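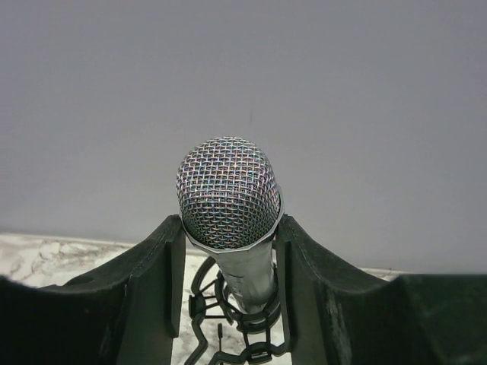 Progress report to the Farard Fund: Plodstead Small Claims Support Service

Reporting period: October to March
Submitted by: Milagros Moya, Service Manager
Grant holder: Plodstead Law Centre
Delivery partner: Rodden Advice Office

1. Purpose of this report

This report is submitted under clause 9 of the grant agreement. It covers the second half of the first funded year and should be read with the interim note sent to the Fund in October. The financial return has been sent separately by Ignacio Sotomayor and is summarised in section 6.

The grant supports people who wish to bring or defend a low-value civil claim in the county court and who cannot pay for a solicitor. The service does not go on the court record for its clients. It helps them to set out their case, meet the court's directions, prepare for the hearing and, where judgment has been obtained, choose a method of enforcement.

2. Summary of the period

The service opened 600 new matters during the period, against a target in the grant agreement of the same figure. Most concerned unpaid invoices owed to sole traders, faulty goods and building work, and deposits withheld at the end of a tenancy. The share of matters in which the client was the defendant was higher than in the first half of the year. We attribute most of this rise to parking charges and old utility accounts that had been sold on to debt purchasers.

The evening sessions at Rodden began in November, one month later than planned. The delay arose from the lease on the interview rooms, which needed the landlord's consent to a change in opening hours. Consent was given without conditions and the sessions have run every week since, from 5.30 pm to 8 pm.

The second supervising solicitor post was filled in January. Crescencio Escobar joined from private practice and has taken over supervision of all enforcement work, as well as the file review described in section 5.

3. Progress against agreed outcomes

Outcome A: Clients understand the claim and the defence

Each client now receives a written case outline within five working days of the first interview. The outline states what must be proved, what evidence is already held and what is still missing. In defended matters it also lists the points which the other side has admitted, denied or left unanswered. Clients are asked to bring the outline to every later appointment.

Sabine Mühlbauer revised the outline template in December after comments from clients who found the first version too long. The revised version fits on two sides and uses the same headings as the court's own forms where this is possible. A separate sheet explains the difference between a witness statement and a letter of complaint. This had been the most frequent cause of documents having to be rewritten.

Outcome B: Fewer judgments entered in default

Where a client has been served with a claim form, the first interview is booked within two working days. Reception staff at both offices ask every caller whether papers have come from the court and, if so, what date appears on them. Where the time for a response is short, the adviser helps the client to file an acknowledgment of service at the first interview, which extends the time for filing a defence.

There remains a group of clients who first contact us after judgment has been entered, often because the claim was sent to a former address. The service assisted these clients to apply to set judgment aside where there appeared to be grounds to do so. Advisers have been reminded that promptness is a matter the court will consider, and that the application should explain any delay with dates and supporting documents. The court fee for the application is a difficulty for some clients. Help with fees was sought in every case where the client appeared to qualify.

Outcome C: Clients are prepared for hearing

Preparation sessions are offered in the week before each hearing. They deal with the order in which the judge is likely to take matters, how to refer to pages in the bundle and what may be said about costs on the small claims track. Clients attending remotely are offered a test call on the equipment they intend to use. A private room with a telephone and a computer is available at Plodstead for those without a suitable place at home.

Attendance at preparation sessions was good at Plodstead and poor at Rodden until February. The Rodden sessions had been held in the morning. They were moved to the evening at the suggestion of Iñaki Iglesias, who coordinates the work there, and attendance has since been in line with the main office.

Outcome D: Judgments are paid

This outcome continues to be the hardest to achieve. A client who has succeeded at hearing often assumes that the court will collect the money. The service now raises enforcement at the first interview and asks the client to record what is known about the other party's employment, bank, vehicles and property. In several matters this led the client to decide against issuing a claim at all. We regard this as a proper result of advice, and ask the Fund to allow such matters to be counted as completed.

In the enforcement caseload, the methods most often used were warrants of control and attachment of earnings. Mr Escobar has prepared a guidance note on third party debt orders, a method that had been little used because advisers were unfamiliar with it.

4. Changes to the agreed plan

Two changes are reported for approval.

First, the public leaflet on limitation periods was not printed. The draft attempted to cover contract, personal injury and housing matters on a single sheet, and the supervising solicitors were not satisfied that it could be relied on by a reader without advice. It has been replaced with a short notice advising readers to seek help early and giving the contact details of both offices. We propose that the unspent printing budget be moved to interpreting.

Second, the case management system supplied by Llorente was installed in October but did not produce the outcome codes required by the Fund. Staff kept a separate record until the supplier corrected the fault in January. The two sets of records have now been joined and checked. Figures given in the interim note are not affected.

5. Quality and supervision

All open files are reviewed by a supervising solicitor at the point of allocation to track and again before the trial bundle is filed. A sample of closed files is reviewed each month. The review looks at conflict checks, the accuracy of dates entered in the diary, the clarity of advice on costs risk and whether the client was told in writing when the service's involvement had ended.

The reviews found that advice on settlement was being given but was not always recorded. Advisers have been asked to confirm any offer, and the client's instructions on it, by letter or email on the same day. The files reviewed in March showed a clear improvement. There were also two files where disclosure had been sent to the other side but no copy kept. Neither client suffered any loss, and the checklist for sending documents has been amended.

One formal complaint was received. It concerned the time taken to return a telephone call. It was answered within the period set by our complaints procedure and the complainant has confirmed that the matter is closed.

6. Finance

Expenditure for the period was within budget. The only underspend of note is £3,332, which arises from the vacancy in the second solicitor post before January. The Fund's permission is sought to carry this sum into the coming year and apply it to training for the Rodden advisers, in particular on evidence and on the drafting of defences.

Salary costs will rise in April in accordance with the pay scale attached to the grant agreement. No additional funding is sought.

7. Risks

The main risk is delay in listing. Matters are remaining open for longer, and the number of files held by each adviser has risen even though new enquiries are steady. The supervising solicitors review caseloads monthly and may close the service to new defended matters for short periods if limits are exceeded. The Fund would be informed in advance.

A second risk concerns the Rodden premises. The lease permits either party to give notice in the summer. Discussions with the landlord have begun and Mr Iglesias has identified a suitable alternative on the same bus route.

8. Work planned for the next period

Publication of the revised case outline template for use by other advice agencies
Training on evidence and defences for the Rodden advisers, subject to the approval sought in section 6
A survey of former clients, sent six months after judgment, on whether payment was received
Review of the referral agreement between the two offices
Circulation of the guidance note on third party debt orders

Copies of the revised template and the amended checklist are enclosed. Enquiries about this report should be addressed to Milagros Moya at the Plodstead office, and enquiries about the financial return to Ignacio Sotomayor.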